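## 4. Ouvrir et refermer la porte du micro-ondes avec le bras

Bonne nouvelle pour l'équipe du matin : à partir de cette version, c'est le bras qui s'occupe des portes ! Vous gardez la main sur le menu, les cuissons et l'ordre des plats. Avant de passer en cuisine réelle, on répète tout dans la cuisine simulée d'Ollwood, et on peut y rater une porte 100 fois sans rien abîmer.

**Attention :** la porte grande ouverte passe devant le four. Prévoyez le dégagement du poignet dès le début du trajet.
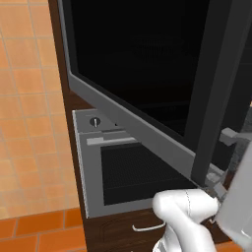
Plestham, le 26 août 2024

1. Chargez le profil *Ackroyd* et vérifiez que la vitesse est réglée sur 2.
2. Placez la pince près du bord de la porte, sans contact avec le four.
3. Lancez l'ouverture et laissez le mouvement aller jusqu'au bout, même s'il vous paraît lent (le délai est de 2000 ms entre deux reprises).
4. Contrôlez la position des doigts par rapport à la poignée du four. Ils peuvent se trouver juste au-dessus, comme ici, contre le bord supérieur de l'appareil : dans ce cas, remontez le poignet avant tout déplacement latéral.

**Remarque :** le plateau du micro-ondes doit rester visible pendant le contrôle.

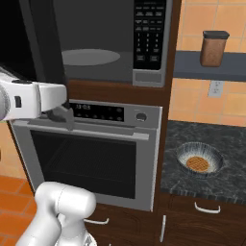 ### 4.1 Ce qui change à votre poste

Fini les allers-retours pour une porte restée ouverte ! La personne au poste chaud valide chaque séquence à l'écran et peut l'interrompre à tout moment avec la touche Pause. Le code 11 signale une porte mal refermée : appuyez sur Pause, écartez le bras, puis relancez l'étape 2.

Notez vos essais dans le cahier Banden. Jordan Yeoman les relit avec vous, et plusieurs réglages de cette section viennent directement des remarques de l'équipe. Les séances de prise en main continuent en septembre.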